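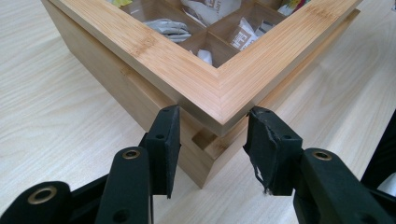 Box corners and lid opening: what does "contact-first" labeling buy you?

Search this forum Search Advanced search

mitered_mike

Okay so I finally have numbers to share and I want people to poke at them before I get too attached. Short version: I've been training a policy to open a hinged-lid tea box from handheld gripper demos, and I changed one thing. In the old set every demo got labeled from the moment the tool started moving. In the new set I throw away the approach and start the label at the last pause before the fingers touch wood. Same boxes, same network, same training time.

239 demos in the old style, 261 in the new style. Then 50 trials each on the arm, box rotated to a random angle every time. The old labels got the lid open in 28 of those. The new labels got 41. I did not expect that big a gap from what's basically a trim!

My guess is that the approach is where people wander. I come in high, Apolline comes in low and sideways, and the network averages us into something neither of us would do.

lbailly

Lionel Bailly here, I run the Dronex arm over in the other building so I've seen a few of these trials. I don't buy the explanation. You have 22 more demos in the second set and you recorded them later, when everybody was better at it. That alone could be worth a few points. Did you trim the OLD demos and retrain? That's the test I'd want.

mitered_mike

Fair, and no, not yet. I can do it this week, the trimming script is already there (it's ugly but it runs).

quietservo

Can you say which box? We tried something like this with the Marchal one, where the lid sits flush, and got nowhere with it no matter how we cut the data. If yours has a lip you're playing an easier game.

mitered_mike

It has a lip, yeah. Bamboo, with the lid sticking out past the body, so there's an edge to get under. I'd call it medium hard. The flush one is on my list and I'm dreading it.
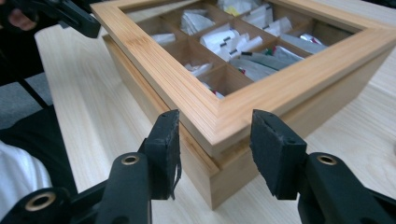

apolline_r

Hi, Apolline Riviere, the "low and sideways" person, thanks Mike. I want to talk about the window, which I think matters more than the trimming. Our policy only gets the view from the tool, and once you're in close the corner of the box sits right between the two fingers while the rest of what it sees is mostly glass and whatever is under the glass. All those white sachets leaning every which way, and they get shuffled between demos! In the long-approach data the network has so many frames of tea bags to latch onto. Cut to the last pause and the frames that are left are mostly corner and fingers. So maybe Mike's trim works, just for a different reason than he says. I'd love to run it with the compartments emptied out and see if the gap shrinks.

quietservo

That one I like. Cheap to test, too. You could also go the other way and stuff in totally different stuff, buttons, screws, whatever, and see if the old-label policy falls apart.

lbailly

Still say retrain first. You two are about to change the contents, the labels and the operators all at once and then argue about it until October.

tarn_and_tool

Slightly off to the side, but what about the foam on the fingers? Ours were shedding by the end of the last set, and a worn pad grabs differently from a fresh one. If your two sets were recorded on pads in different shape, that's another thing mixed in there. We swap ours every 50 demos now and log it.

mitered_mike

Ugh, yes. The pads are pretty ragged and I have no log of when they got that way. We use the Trorport foam, and I'll start writing down swaps. I don't think it explains 13 trials, but I can't rule it out either.

tarn_and_tool

I had it explain more than that on a drawer task, for what it's worth. Different tool though, the Ako one with the softer spring.

apolline_r

Then here's what I'd run, in this order: old demos trimmed, new demos untrimmed, then the winner on an empty box. That's 3 sets of 50 trials and I'll do one of them if Mike does the other two. Fresh foam at the start of each.

lbailly

Now that I'd believe. Shuffle the order of the trials across policies too, please, don't run all of one and then all of the next.

mitered_mike

Deal. Retraining the trimmed old set tonight. I'll post the raw counts in this thread, including the failures where it gets under the lip and then slides off, because I've been lumping those in with the total misses and I think they should be their own column.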